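Letras gordas, por favor

Llevo años montando fondos para ferias y fiestas de barrio, y cada enero me toca la misma discusión: que si imprimimos una lona, que si queda más profesional. ¡Pues no! A mí dadme tela negra, unas pinzas y letras recortadas, de esas redonditas que parecen chicle. Arnaldo Rebelo, con quien trabajé en Neves, planchaba la tela 2 veces y aun así salían los pliegues (yo ya ni saco la plancha, lo confieso). El negro se come casi todo y el color hace el resto. Un naranja fuerte se lee desde el fondo de la sala, y los tonos pálidos también aguantan. 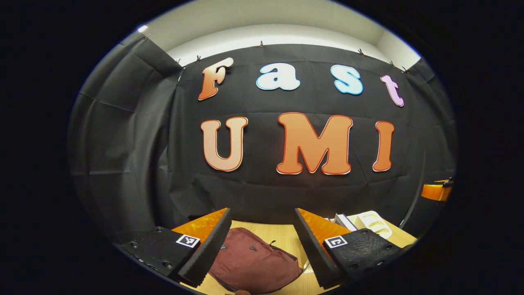

«Fast UMI», en letras recortadas sobre tela negra.

Y si alguna letra se tuerce un poco, yo la dejo.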